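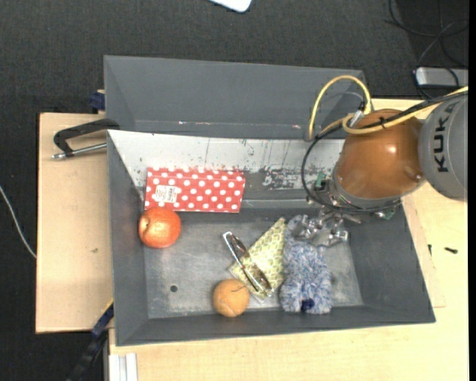 Two grey bins and an orange and grey robot arm.

**Zovel names Bastos as next chief executive**

October 2019

Margarida Bastos will take over as chief executive of Zovel, the Nuvelthorpe packaging and parcels group, after the board settled on an inside candidate following a search that ran for most of the year.

She has been finance director for seven years and was widely seen as the safe choice. Some shareholders had wanted an outsider. Zandison, the fund manager that is the group's second largest investor, wrote to the board in the summer asking for "a clean break" after a long slide in the share price. It declined to say whether it would vote against the appointment when it goes to shareholders.

Zovel employs 3000 people, 1000 of them in Nuvelthorpe. Ms Bastos told staff in a letter that no sites would close this year, but gave no promise beyond that. She also said the dividend would be held at its present level until the group's debts were lower.

The debts come mostly from the purchase of Saarinen, a smaller rival bought at what many in the trade thought was a high price. Zovel has written down the value of that business twice. Ms Bastos was on the board when the deal was signed - a point raised more than once on a call with analysts - and she said she had supported it at the time and would not pretend otherwise.

"We paid too much and we were slow to put the two order books together," she said. "The work left to do is dull and I know where it is."

Her pay will be lower than her predecessor's. The basic salary has been cut, and the yearly bonus will depend on cash coming in instead of on sales. Share awards will be held back for two years after they are earned. The board said it had listened to complaints about the old scheme, which paid out in full in a year when profits fell.

Unions gave the news a cautious welcome. A spokesman for shop-floor staff in Nuvelthorpe said members wanted a meeting before the end of October to talk about shift patterns and the Saarinen pension fund, which is still run separately.

Shares in Zovel rose slightly after the announcement, then gave up the gain by the close. A new finance director has not yet been named, and Ms Bastos will do both jobs until one is found.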